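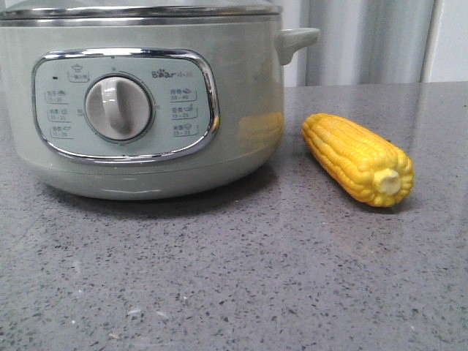 Steamer and corn, ready for the kitchen tests.

Apr 20, 2026

Right, arm update! I've been quiet on this since the gearbox saga and a few of you have been asking, so get a cup of tea, it's a long one.

For anyone new: I'm building a robot arm called Trestard. Most of it gets made at Barbu, the shared workshop down the road from me, and then it comes home to live on the kitchen worktop. The aim is for it to help with steaming vegetables. Yes, I could steam my own vegetables. I've been told.

The shoulder finally has the proper motor in it. I ordered it from Prirnen, waited 11 days, and then fitted it the wrong way round and had to take the whole joint apart again. The second go took 90 minutes and most of a packet of biscuits.

It lifts so much better now though!! The old motor used to whine when the arm was stretched right out and you could see the wrist droop. Now it goes out, stops, and stays there. I stood in the kitchen just making it go out and come back for ages.

Next job is the knob on the steamer. It's a Bear one with a big round timer dial on the front, and a ridge across the middle that you hold to turn it. I love that ridge. A smooth knob would have been a nightmare, but a ridge gives two flat fingers something to pinch.

Getting square on to it is the hard bit. Come in a few degrees off and one finger touches before the other, and then you're shoving the steamer along the worktop instead of turning anything. I've written a slow approach that stops at first contact, backs off, shifts over and tries again. It's very polite. It looks like someone trying to get past you in a narrow shop.

Somebody asked about the software. It's all my own mess, sorry, a pile of scripts held together with hope. I've started calling the pile Tridano so that it sounds like a real thing. Tridano has 84 settings and I could tell you what maybe half of them do.

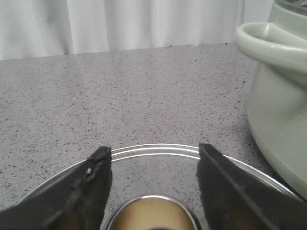 Wrist camera next, and I've changed my mind about where it should sit three times. I had it high up on the forearm to begin with, which gave a lovely wide view and was useless the moment the arm got close to anything. Down at the wrist it's much better, I can see both fingertips and whatever is between them. What it's rubbish at is glass. With the clear dish on the worktop the speckles come straight through the bottom, so as far as Tridano is concerned there's just more worktop, and the only thing it can get hold of is that bright double line along the far rim. The little metal cup is easy by comparison, nice shiny ring, finds it straight off.

So the plan is to stop looking for the dish at all. Look for the rim, fit a circle to it, and work out the rest from there. I got a first version going last night and it's promising, but it gets very excited about any other curved shiny thing. There are a lot of curved shiny things in a kitchen.

And before anyone says it, yes, I could put a sticker on the dish. I've thought about the sticker. I'm being stubborn about the sticker.

Octavian Lungu at the workshop reckons I should turn the exposure down and let everything but the highlights go dark. Annoyingly good idea. Will try it this week - if it works I owe him a pint, and he'll remember.
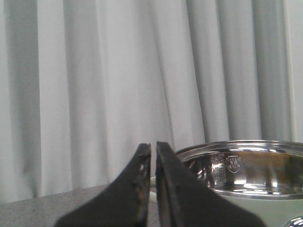
The state of my left finger, inside edge. Also featuring the pan.

OK, fingers. I want to talk about the black coating, because look at it. There are scuffed bits all along that edge with brownish-orange and grey showing underneath. The shape of the fingers I'm really happy with, they're wide at the bottom and narrow at the tip so they can get into small gaps. It's just the surface I've got to sort out.

Options as I see them: recoat them and carry on, make new ones out of something tougher, or stick a replaceable pad down the inside of each and treat the pads like brake blocks. I'm leaning towards pads. Whatever I pick needs to cope with steam, so nothing that goes gummy when it's warm and damp.

If you've used a pad material that survived a kitchen, please tell me what it was! I've got enough scrap to cut 8 test pads and I'd like to try a few different ones side by side.

Shiny pans are the other thing. The inside of a polished pan is basically a funhouse mirror, there's glare and brown smudges and dark patches all over it, and the camera takes every one of them seriously. Going for the rolled rim again, same trick as the dish. I'm turning into a rim person.

To do before the next update: exposure test, pads, and a proper bracket for the wrist cable. I'd like to have it turning the timer by itself by June.

Going to put the arm to bed and make some actual dinner. By hand, like an animal. More when the pads are cut - shout if you want the bracket files before then, they're ugly but you're welcome to them.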